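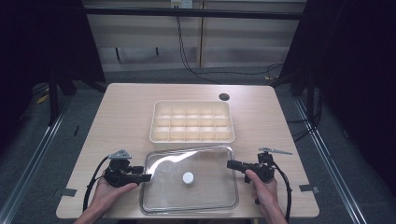

Gripper Station Upkeep - Project Report
Aurelia Fankhauser, Lengyel lab, December 2021

What I was responsible for

Keeping the hand-held pair on the Curkix station working. Not the policy training, other group has that. My part was pads, bushings, cables, table setup, and the log sheet. 873 takes logged by the end.

Setup

Tray toward the back, lid in front of it, knob up. Cables go off the front edge, one per side. Do not let them cross, I lost a morning to that in March. Tape at the table edges stays on, the hands start from there.

Pads

Main problem all term. The lid rim is slick and ridged and the pads have to sit flat on both faces or it twists. First symptom is a twist, then a drop.

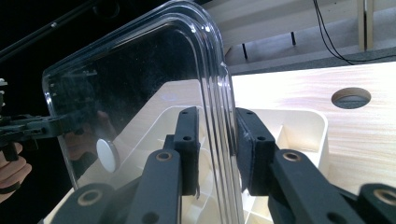 Fig. 2. Lid held upright at the rim, one pad on each face.

Pad check is every 66 takes. Look for fuzz at the bottom edge, flaps hanging past the block, scuffs on the inner face. A small flap is ok, trim it with the flush cutters. If the foam lifts at the corner then change the pad. Change both fingers together, old foam against new foam grips crooked.

To swap: two screws per block, back them out, slide block off, peel, clean with alcohol, new foam, press and wait. Dont overtighten, the plastic strips. I stripped 2 and had to reprint.

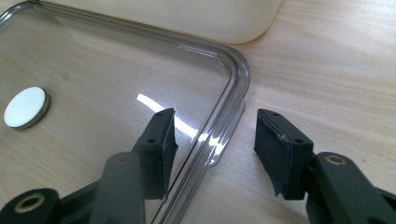 Bushings I only touched when a finger felt loose. Wiggle the arm by hand with the power off - any play at the brass ring, pull the pin and look. Mostly it was dirt. Wipe it, put it back, no oil becuase it gets on the foam.

Not finished

Glare off the lid, still bad for tracking. Tried moving the Pistine lamp, no real change. Spare blocks are in the Eseck drawer with the foam sheets. Whoever takes over should print more before starting.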